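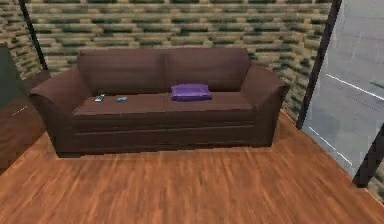

Rendered interior: brown sofa on a hardwood floor.

# Clorketti Print Series: catalog data

Last updated: April

Catalog records for the Clorketti series, a group of linocuts and etchings made by two artists, Iker and Farías, working from a shared set of written themes. Records were compiled by Peiyu Xiong from the Varkow gallery's card index and checked against the prints.

## Contents

- `prints.csv`: one row per impression, 1415 rows
- `themes.csv`: the 16 written themes, with theme ID and full text
- `papers.csv`: paper stock codes used in `prints.csv`

Files are UTF-8, comma separated, with a header row.

## Main fields

- `print_id`: stable, never reused
- `theme_id`: joins to `themes.csv`
- `artist`: `iker`, `farias` or `both`
- `technique`: `lino`, `etch` or `mixed`
- `edition`: impression number over edition size; `AP` for artist's proofs
- `sheet_h`, `sheet_w`: sheet size in centimeters, not plate size
- `inscription`: text written in the margin, original spelling kept

The accent in Farías is dropped in `artist` and kept everywhere else.

## Known problems

Six records have no theme. They are early proofs and the cards give only a paper code. `theme_id` is blank for these.

One paper is listed on the cards as "1905 stock". The number is a mill code and should not be read as a year. Sort `paper_code` as text.

Sheet sizes for framed prints were taken through the mat opening and may be short by about 1 cm.

## Use

Cite the compiler and the file version. Scans of the prints are not included. Send corrections with the `print_id` and the field name.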